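To: kitchen-automation list
From: Torbjørn Strömberg
Subject: Re: Toaster oven station, who does what after changeover

Rosalinda Ocampo wrote:

> Can somebody at Kerov tell us what the finishing bench job looks like
> once the arm is on it? I have two people on that bench at the Bañez
> site who have done it for years, and all they've been told is that
> the role is "being reviewed". One of them asked me straight out
> whether she should start looking. I didn't have an answer for her.
>
> Second thing. The training notes we were sent talk about the simulator
> as though everybody knows what it is. My people don't sit at computers.
> If they are supposed to be checking the arm's work in a simulator
> before it goes live, they need paid time to learn it, and I need
> somebody to cover the bench while they do.
>
> Third, who cleans the oven?
>
> Rosalinda

Rosalinda, I'll take these in order. Sorry for the delay, I wanted to get the roster part confirmed before I wrote anything down.

On the jobs. No positions come off the finishing bench at Bañez. That was agreed before the order went in and it's in the December staffing note, which should have gone to you and evidently only went to the site managers. I've asked for it to be sent around again. What does change is the split of hours. At the moment a person on that bench loads the toaster ovens, unloads them, plates and wipes down for the whole shift. With the arm doing most of the loading and unloading, we expect one person to plate and check while the second goes across to cold prep for the first half of the shift and comes back for the rush. Same classification, same rate. If anybody is asked to do cold prep at a lower rate, please write to me directly.

I won't pretend it's the same job. At Skisirine, where they changed over first, the people on the bench said the day got easier on the hands and duller. They missed having the whole station to themselves. Two asked to move to grill and were moved. I'd rather your people heard that from us now than found it out in the second week.

On the simulator. You're right that the notes are no good for bench staff. They were written by our software people for other software people. All it is, for your purposes, is a computer model of a bench where the arm can try a task over and over without wasting food or bending an oven door. We have run 2,055 attempts at the toaster oven task in it so far. In 671 of those the attempt was stopped or marked as failed, mostly for touching the door or losing hold of the food.

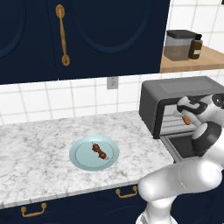 What we want from your two is their opinion on how it handles things. They know that if you come in too low you catch the rack, and that soft food has to be held further back than you'd think. Our people didn't know either of those until a cook at Skisirine told them. So the plan is for each of them to sit with one of us, watch a batch of attempts, and say what they would have done differently. They don't have to run the software. If they can use a phone they can press play and stop.

That's 5 hours each, paid, spread over a couple of weeks, in the quiet part of the afternoon between 2 and 4. Cover comes out of the Fustusier project budget and not out of your roster. You'll need to give me names for the cover by the end of the month so payroll can set up the cost code. If afternoons don't suit, tell me what does.

I should also say what the sessions are not for. Nobody is being timed or scored, and we don't keep a record of who said what. There was a rumour at Skisirine that the comments were going to be used to work out how fast a person ought to be. They weren't, but we hadn't put it in writing, so people filled in the gap themselves. It's in writing now.

On cleaning. The person on the bench cleans the oven, as now, at end of shift. The difference is that the arm has to be locked out first, and the lockout is a key, which stays with the shift lead. Please don't let anyone reach into an oven with the arm only paused. Paused means it has stopped for the moment and can start again. Locked out means it has no power. We'll have a label at the station that says this in larger letters than the manufacturer uses.

The gripper pads come off and go through the dishwasher. The arm itself gets wiped with the same sanitizer as the counter. Don't hose it. I'm told this needs saying.

There are some things I still don't have an answer to:

What happens on a shift when the arm is down. Skisirine just goes back to two people on the bench, but they're a bigger kitchen and have somebody to pull across. You may not. I don't want your person in cold prep getting called back and then blamed when the salads are late. I've raised it and will keep raising it.

Whether the shift lead gets anything for holding the key and doing the restart. My view is that it's extra responsibility and should be paid as such. That's my view only at this stage.

Whether the plating person can slow the arm down. Right now only the shift lead can change the speed. At Skisirine the plating person would like to have that control and I think they're right. The software allows it, so it comes down to someone deciding.

For the person who asked if she should start looking: please tell her no, and tell her that came from me. If she'd rather hear it in person I'm at Bañez for the site walk next month and can come in before the lunch setup, say 9:30. I'd like to see how the bench is used on a normal day in any case, as the layout drawings I've got still show the old shelving.

If other sites on this list have the same questions, ask them here and I'll answer here. Half the trouble so far has come from answers going to one kitchen and stopping there.

Torbjørn

--
Torbjørn Strömberg
Site changeover, Kerov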